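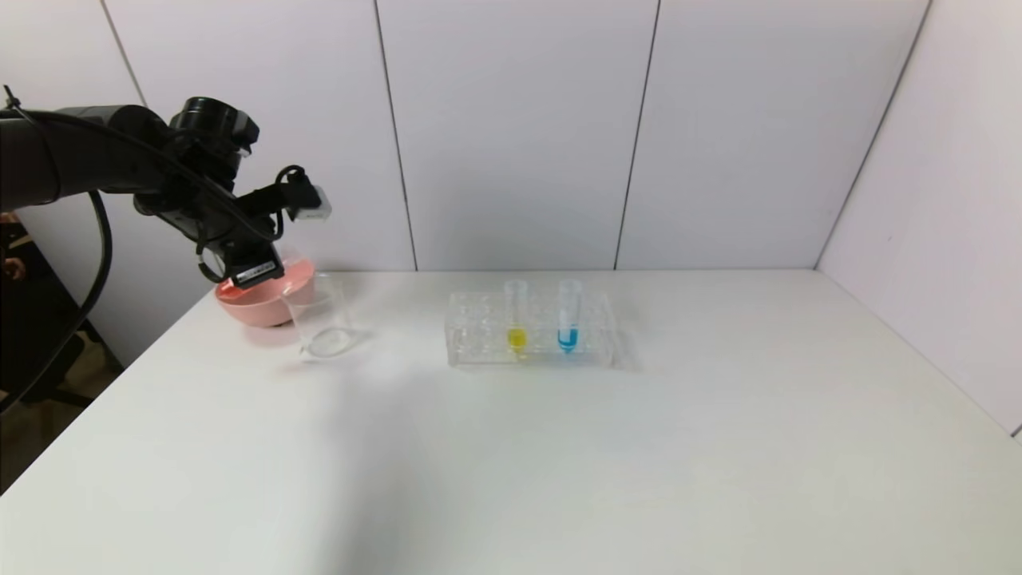

1. Opening and attendance

The September meeting of the Brutthorpe Laboratory Users Group opened at 2 p.m. in the demonstration room at Räsänen House. Kaisu Turunen presided. Joni Keskinen kept the minutes. The minutes of the previous meeting were approved without change. Members then observed the arm at work with glassware, tubes and a rack, as arranged with Bollis. 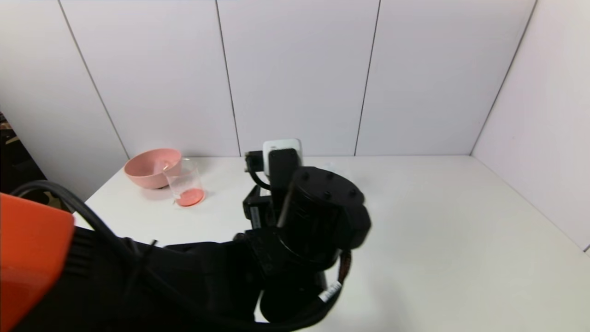

2. Purpose of the visit

The group is to advise by the next meeting whether the Beninen teaching laboratory should request a robotic arm for routine liquid handling. Members discussed which tasks would suit it. It was noted that a beaker standing close against a larger bowl, with colored material at the bottom, is typical of student benches, and that any trial should include crowded layouts of this kind. Request 1664 will be amended accordingly.

3. Handling of plastic vessels

Members asked about grip force on thin-walled plastic and about replacement of the finger padding. Bollis will supply a parts list in writing.
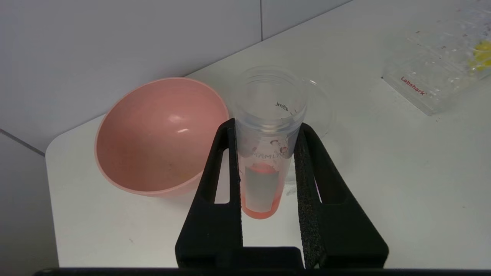 Joni Keskinen asked that cleaning time be counted in any comparison with manual work, and remarked that spills had been left out of the earlier estimate. The chair agreed — the estimate will be revised.

4. Budget and training

The sum of $3310 was confirmed for staff training. Places are limited to 14, and names should reach the chair before the end of the month. Priority will go to staff who supervise
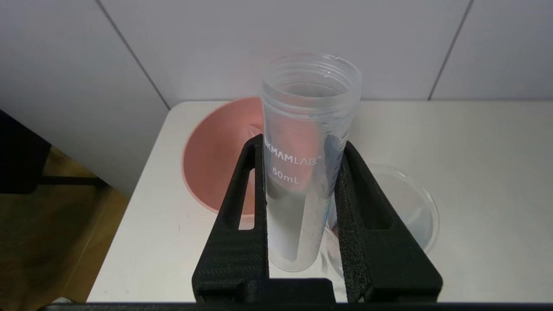 evening classes, then to those who prepare materials for them. Remaining places will be offered to the Beninen stockroom.

5. Adjournment

The meeting adjourned at 3:40 p.m.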